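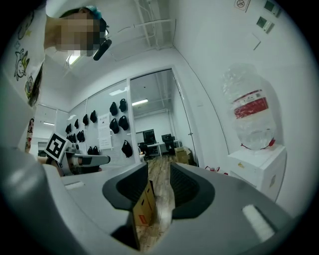

Storage for soft goods is mostly a question of where the weight hangs. A bag in a drawer collapses, creases along the same line every time and hides whatever was left in it. A bag on a hook keeps its shape and shows its colour, which doesn't help much when they are all black. The office wall with the black bags is the arrangement I have been trying to work out for my own hallway: hooks in staggered rows, the rows running across toward the glass door. A straight row would be tidier to look at and worse to use.

I have 731 mm of clear wall between the hall cupboard and the door trim at Calcombe, so I started with spacing. My everyday bags are cotton totes from Tinutus, plus two older Čierny satchels with stiff bases. With the hooks 157 mm apart the totes overlap by a third and the satchels foul each other. Dropping every second hook by a bit more than the depth of a strap loop fixed the satchels. The totes still overlap, but I can lift one off without bringing the next one with it.

Height matters less than I assumed. I put the top row at shoulder level and have had no reason to move it. The lower row is for bags that stay empty, as a loaded one at that height gets kicked.

The backing is where I spent the time. Individual screw-in hooks need a stud or a decent anchor, and every change of mind leaves a hole to fill. Slatted panel costs more and weighs more, but the hooks slide along and the layout can be redone in a few minutes. Black fabric bags on a white slatted panel also have the advantage of contrast: an empty hook is easy to find in poor light.

Marcela Ondrejka, who fitted out the storeroom at my last job, uses Jirnumer panel and fixes it at every stud. I followed her spacing and bought their short hooks. The long ones stick out far enough to catch a sleeve. 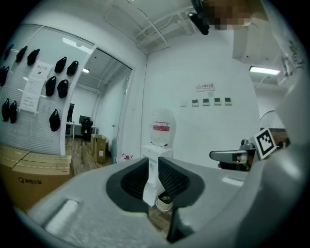 What goes on the rest of the wall

Switches come first. Anything that has to be reached daily should have clear space around it, so control panels in a horizontal row want a bare stretch of wall and the hooks want to stop well short of them. My thermostat is 500 mm from the last hook and that is enough, even with a full bag swinging.

Bins and water can share a corner. I keep a small bin under the hall tap and nothing hangs above it.

I still need to cut the panel ends square and paint them. That can wait until July.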